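Rudetti opens closed beta for Skekeo, a trading and crafting MMO

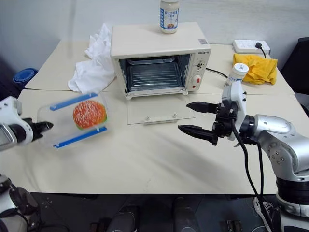 BESBRIDGE, July – Independent studio Rudetti today opened sign-ups for the closed beta of Skekeo, its online game of river trade and crafting for PC. The beta has room for 3,000 players and will run on a single shared server.

Players start with a small barge and can join a guild of up to 20 members. Guilds build docks, run workshops and set their own tolls on the stretches of river they hold. All goods in the game are made and moved by players.

The earlier alpha test drew 766 players, who filed 1,153 bug reports. Changes made since then include a new market screen, faster loading between ports and a rewritten contract system.

"Alpha players kept asking for contracts that one side could break, at a cost," said In-ho Um, lead designer at Rudetti. "Those are in the beta, and we want to see what guilds do with them."

Beta accounts will be wiped before launch. Players who took part in the alpha keep their character names and do not need to apply again. The port of Gil, the game's second trading hub, will open partway through the test.

Sign-ups are on the Skekeo website and close at 6 p.m. on the last day of July.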